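Project Report: Laying Out a Shared Worktop for Small Kitchen Tasks

1. Purpose

The Sarkus project asks how small kitchen items should be placed on one flat surface so that each can be reached without moving another. Our group worked with a white tabletop, a set of dishes, toy food and a toaster oven. The layout was fixed on paper first and then set out by hand.

The toaster oven was assigned to the right side. The green colander went to the left with its long axis running across the reach of the user, and the mug was given the open area between them. 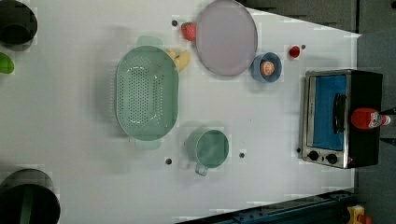 2. Placement rules

Dishes were spaced by the Randis method, which assigns every item a clear zone. The zone for the colander was 600 mm by 400 mm. Smaller pieces received 40 mm on each side where space allowed. The toy banana was kept close to the colander because the sorting task starts there.

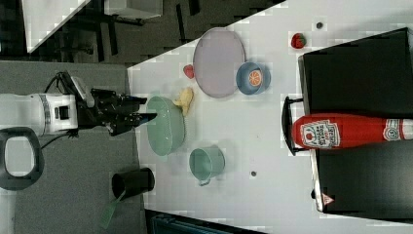

Gravero

Two conflicts came up in planning. The plate needs the largest zone of any dish, and the blue bowl has to stay near it for serving. We let these two zones overlap and accepted the loss of clearance. The draft plan of Friday, October 14, 2022 shows the overlap in gray.

3. Food pieces

Each food piece is listed with a home position. Pieces that belong in a dish are recorded under that dish - the others are recorded by distance from the nearest one.
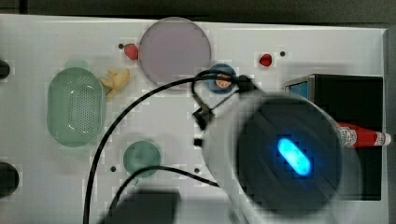

Color contrast was the second factor in the layout. A piece that matches its background takes longer to find, so the Vrettos checklist rates each pair of item and surface as high, medium or low. The two small red pieces on the white top rate high, and the yellow piece by the green basket rates high as well. White items were left out of the set.

4. Condiments

Bottles were treated as a separate class. They are tall for their base, and the label should stay readable during handling.
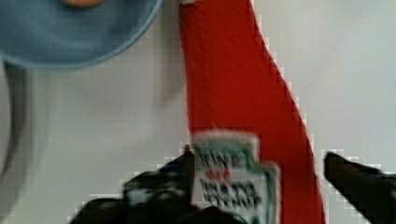
Figure 4. Ketchup bottle, label side.

The remaining work is a revised zone table for bottles, due in December.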